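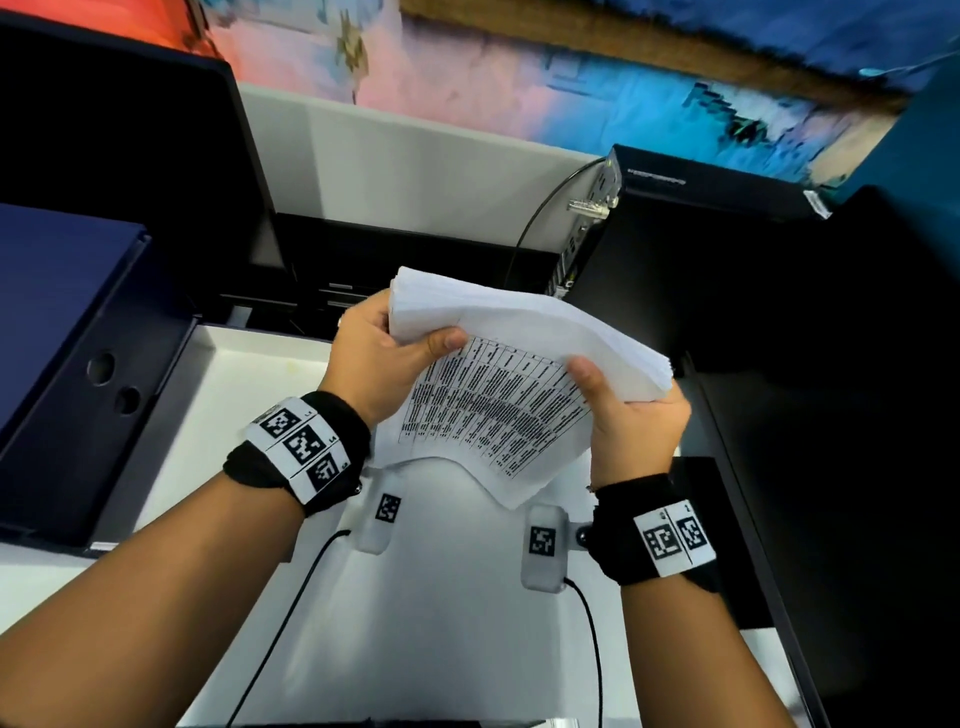
Medve abre sus puertas en mayo: una tarde entera entre robots, papel y muchas preguntas

El taller de automatización de Medve celebró en mayo su jornada de puertas abiertas, ¡y qué jornada! Cuarenta personas pasaron por la nave entre las cuatro de la tarde y el cierre, repartidas en grupos pequeños para que todo el mundo pudiera acercarse a las mesas, preguntar y quedarse un rato más donde quisiera.

El protagonista fue Watorico, el proyecto con el que Medve y la empresa Stelis estudian cómo enseñar a un robot las tareas de oficina que se hacen con las dos manos. Coger un taco grueso de hojas, por ejemplo. Parece lo más sencillo del mundo hasta que uno se fija: los pulgares sujetan por arriba, los dedos recogen por debajo y el papel se comba entre las dos manos. Las muñecas llevan bandas negras con marcadores cuadrados impresos en blanco y negro, y con ellos se puede seguir la posición de cada mano.

«Llevamos meses mirando manos y seguimos encontrando cosas nuevas», explicó Norbert Jakab, responsable de la demostración. «El papel es un material precioso para esto, porque se dobla, resbala, se abre en abanico por una esquina cuando menos te lo esperas. Una caja rígida perdona mucho más».

Cada demostración duró 20 minutos, con turno de preguntas incluido (que casi siempre se alargó, para alegría del equipo). Los visitantes se interesaron sobre todo por el agarre: cuánta fuerza hace falta para que las hojas no se escapen, qué ocurre si el taco está mal cuadrado, cómo se distingue la mano que sujeta de la que acompaña. Hubo también quien preguntó por los sobres, las carpetas y hasta las partituras, y todo quedó apuntado en la pizarra de la entrada.

Plastis, que fabrica piezas para pinzas robóticas, llevó varias muestras de dedos flexibles que pasaron de mano en mano durante toda la tarde. Los más jóvenes las probaron con cartulinas y hubo cola para repetir.

Medve prepara ya una segunda jornada, con el mismo formato y grupos reducidos. Los centros de formación y las empresas que quieran reservar plaza pueden solicitarla en la recepción del taller, indicando el número de asistentes y si prefieren el turno de mañana o el de tarde. La entrada será gratuita.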